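About Planness

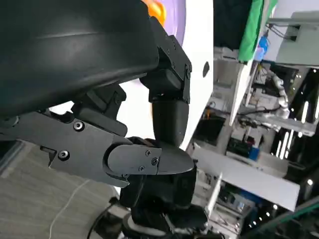 The storage corner, with the white shelf unit and the wall cabinet.

Planness sorts out workrooms. Labs, repair shops, school studios, the back half of offices where the cables go. We are a small company, we have been doing this for long enough to distrust most of what is said about it, and we would like you to read this page before you call.

We don't believe a tidy room makes people more creative. We have seen the studies that get passed around and we were not impressed. We don't believe in color systems with more than three colors, or in label makers handed out on the first morning. What we do believe is that a person looking for a small bottle should find it on the shelf where it was last week, and that a cable on a carpet will sooner or later catch somebody's foot.

How we started

Paraschiva Ursu ran the stockroom at Sendis, a teaching workshop with 96 drawers, and got tired of consultants. The last one left a binder. Paraschiva kept the binder and dropped the consultant's plan, and by July she had moved the whole stockroom herself with help from Jelle Schouten, who built shelving and had his own opinions about binders. Planness came out of that job. The second client was Dridska, and they argued with us about everything. They are still a client.

What we do

We come and watch for a day. We don't move anything on that day, however much you want us to. Then we ask what can leave. People usually say nothing can. We have heard this in every room we have worked in and have yet to find one where it held up.

After that we deal with the floor, then the walls, then the shelves. Fabric and cloths get a rail or a box. Wires hanging from a cabinet get tied back and tagged at both ends. If you have a shelf unit already, we will try hard to make you keep it, even if you were hoping for a new one. We don't sell furniture and we take no commission from people who do.

A standard visit costs $594. It covers one room and one return trip after 40 days, when we find out how much of it lasted. Some of it won't. Tobias Villanueva does most of the return trips and writes down what slipped, and his notes have changed our methods more than any training course has.

Who we are

Paraschiva Ursu, founder
Jelle Schouten, shelving and walls
Dayana Tlapale, cables and power
Tobias Villanueva, return visits
Zamfira Tănase, bookings and invoices

What we don't do

Private homes, moving days, or anything described to us as a transformation. We also turn down before-and-after contests. Surdu asked us to judge one and we said no, politely the first time.

For bookings, write to Zamfira and tell her the size of the room and what annoys you most about it.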